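Sharing a bench with a robot arm: workshop tips from the strip-down room

Petronella Pretorius

We take in old office computers at Adarwood, strip them and sort the parts. Until last January every case was opened and emptied by hand. Now the arms do a share of the lifting and placing, and the people do more of the preparing and checking. These tips come from the bench and should suit any small workshop going the same way.

Set out the bench before you start

Mark where the case goes. Two strips of tape on the bench will do. When a case sat a bit crooked we used to turn it without thinking, but an arm that expects it in one place will miss.

Keep the tray on the same side every shift. If a left-handed colleague wants it moved, agree it with the next shift and write it on the board.

Take your mug somewhere else.

Screws and small parts

Use shallow tubs with lids, one for case screws and one for drive screws. A tub of 1000 mixed screws is no use to anyone, and sorting it is a miserable afternoon.

A magnet in an old sock picks up dropped screws. Turn the sock inside out over them and pull the magnet away.

Check the ribs of the bench with a torch at the end of each shift. Small screws lie in the grooves and scratch the next case.

Cables

Unplug the mains lead and leave the power supply closed. We don't open them here at all.

Fold loose leads back and hold them with a soft tie. A loop of cable standing up is the commonest cause of a stop on our line, and each stop means a walk to the button and a note in the log.

Cases on their side

Lay the tower flat with the open side up, and take the panel right off. Put loose brackets down clear of the case, where you can see them.
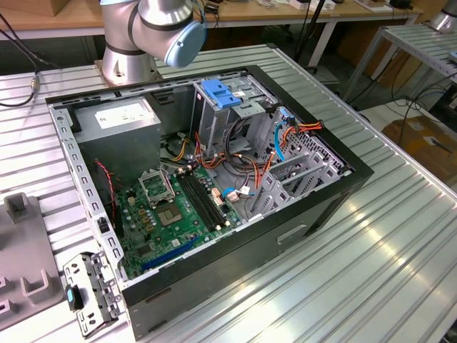 What changes for the people

The job is easier on the back and harder on the attention. I used to lift 24 towers in a morning and my shoulders knew it. Now I watch more, and watching is tiring in its own way, so we swap places every hour - put it on the rota or it won't happen.

Let the people who did the job by hand write the bench sheet. Ours was first written in the office and left out the drive latches.

Stop the arm fully before you reach in, even for one screw.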